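Leave the book out

Every April the same email goes round Plarside. Clear desks, clear shelves, everything away by 19:30. And every April I ignore it, because I think a book left out on a table is a book somebody might read.

Put it on a shelf, spine out, and it's gone. We have 4,000 of them in the Demissie room and I'd bet most haven't been opened since they were stamped. A shelf is storage. Lovely to look at, yes. So lovely that people print pictures of shelves and hang them up as a backdrop, which rather makes my point. Wallpaper.

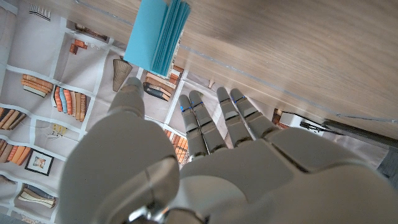 A light blue book, partly open, against pale wood. Blue pages too, fanned out a bit. I want to know what's in it. Would I have asked if it was filed tight between two others? No chance.

Abrehet Belay disagrees, and she does the evening round so she's earned it. Her veiw: a book left open gets a cracked spine, a coffee ring, then it walks. Fair. We lost 30 last year and she can name most of them. Getachew Yimer wants a trolley, halfway house, which pleases no one but him.

But 95 loans came off the front table in one month, the month we were short staffed and nothing got put away. I'm not saying that's proof. I am saying look at it before teh next email goes out.

So, one table. Tidy everything else, alphabetise the stationery if you must. Leave me the one table, and leave a few books on it open.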